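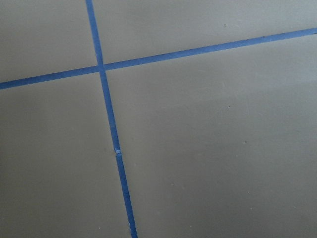

From: Dilek Avcı
To: teleop list
Date: Monday, February 14, 2022
Subject: Re: start position for the Hisa demos

Hello Taner, hello all,

Taner Gezer wrote:
> We have 600 demos by remote control and 104 by hand guiding.
> In the second group the arm starts wherever the person left it.
> Can we mix them, or do I have to record again?

Please do not record again yet. I trained with both groups together and the arm became slow near the start – it waits, then moves in small steps. With only the remote ones it is better. I think the problem is the start position and also the speed, as by hand we all move much faster.

My proposal is that every demo begins with the gripper above the crossing of the blue tape, fingers open, and the person waits one second before the first motion. Beril tried this with 6 demos by hand on Friday and the curves look much closer to the remote ones.

One more question, for Janaína: does the Leblanc controller save the hand guiding at the same rate as the remote mode? I could not find it in the manual.

Best regards,
Dilek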